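Can a Robot Put the Kitchen in Order? Report on Our Semester Project

Project group Dostent, course in Applied Automation, Plirnach Technical College

1. Why we chose this topic

In advertisements we often see robots which cook, fold clothes and empty the dishwasher. Our group wanted to know how far this is from a normal kitchen. A whole household was too large a topic for us, so we took small chores: opening and closing a drawer, taking a cup out of a cabinet, and moving food from one place to another.

We had no access to a real robot with two arms. All our work was done in simulation, on the computers of the Unenside laboratory.

2. How we worked

The simulated robot has two gray arms with black hands. One student controls it and the others write down the result. We made 270 attempts in the period from March to May. Each attempt was counted as a success only if the chore was finished and no object fell on the floor.

The drawer and the cup were the most interesting for us, because they are in the same piece of furniture and the two hands must share a small space. In the view from above, the left gripper reaches over the rim of the cream-colored cabinet, where a green cup lies on its side, and the right hand is open in front of the drawer handle. 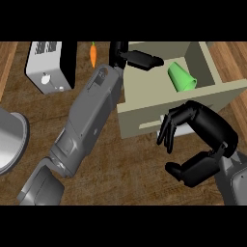 3. Results

The drawer was the easier chore. The handle is long and straight, so the hand can be a little too far to the left or right and still pull it. The cup was much more difficult. When it stands upright, the fingers can close on it from two sides. When it lies down, it rolls — and then the person who controls the robot must begin again.

In our last series we made 27 attempts with the lying cup, and only 5 were successful. Most failures had the same cause: the arm touched the wall of the cabinet before the fingers reached the cup.

Time was also a problem. Our slowest successful attempt took 700 seconds. A child can do the same thing in a moment.

4. Discussion

We think that machines can already do some single chores if the furniture is suitable and somebody is patient. They are not ready for a kitchen where things lie in unexpected positions. Our results have limits, of course. A simulated cup has no water in it and does not break, and our control program Rivas is simple. In the next semester we would like to try a wider cabinet and compare the results.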